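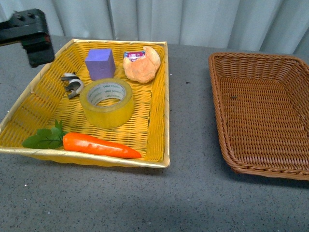
Yellow basketweave tray with pale rim, on the gray table

Ticket: Accented letters missing on printed shelf labels
Opened: 2021-04-25
Opened by: Ginette Vachon, Grarkotley
Assigned to: Dayana Huamán
Product: Pravow label module
Status: Closed

Problem as reported

Labels printed from Pravow drop or change some accented letters. The supplier name Hegedűs comes out as Heged?s on paper. It looks right in the item record and it looks right in the print preview. Other accents are mixed. An é prints fine on most labels. An ő or ű never does.

We have 3,000 items in the catalog and 300 of them are from Hegedűs, so I can't correct these by hand. We sell baskets, trays and small storage, and the supplier name has to be on the shelf label under the price. The label stock is the Bonico 80 mm roll. The printer is connected by USB to the office computer and shared with the stockroom computer.

What I tried before opening this:
Restarted the printer and both computers.
Put in a new roll.
Deleted the supplier name and typed it again.
Printed the same label from the stockroom computer. Same result.

Reply, Dayana Huamán

Thank you for the detail. A few questions before I change anything.

Which font is the supplier line set to? Open the template, click the line and read the name in the box on the left.
Is "Use printer fonts" checked under Output?
Were the Hegedűs items typed in, or did they come in from a file?

Please also print a test label from a word processor with the name on it. If the ű prints there, the printer driver is fine and we can stay inside Pravow.

Reply, Ginette Vachon

The font says Default. "Use printer fonts" is checked. I didn't set it, but I have not looked at that screen since we installed it.

The items came in from a CSV file the supplier sent last July. The word processor test printed correctly, ű and all.

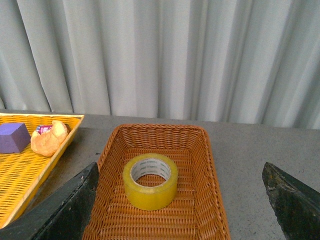 Cause

The printer's built-in font does not include ő or ű. With "Use printer fonts" checked, Pravow sends plain text and the printer puts in its own letters. Any letter it does not have becomes a question mark. The preview is drawn with a computer font, so it never showed the fault.

The CSV file is not involved. I checked the export you attached and the name is stored correctly in every row.

Fix

1. Open Labels, then Templates, and pick the shelf label.
2. Click the supplier line and change the font from Default to one installed on the computer.
3. Do the same for the item name line.
4. Under Output, uncheck "Use printer fonts."
5. Save the template and close Pravow on both computers.
6. Open it again and print 2 labels as a test, one from each computer.

Printing will be a little slower, as each label now goes to the printer as a picture.

Reply, Ginette Vachon

Did all six steps. The office computer now prints the name correctly. The stockroom computer still gives the question mark.

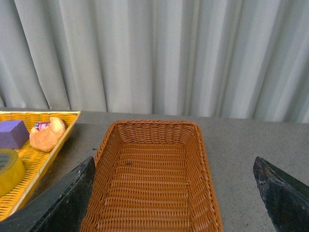
I checked the template over there and the font is the new one, but the box under Output is checked again. I unchecked it twice and it comes back when I reopen the program.

Reply, Dayana Huamán

The Output settings are saved per Windows user, and the stockroom login has no permission to write to the settings folder. Log in there with the administrator account, right-click the Pravow folder under ProgramData, and give the stockroom user Modify rights. Then uncheck the box once more.

Reply, Ginette Vachon

That worked. The box stays unchecked after a restart and the name prints right from both computers. I am reprinting the Hegedűs labels this afternoon. You can close this.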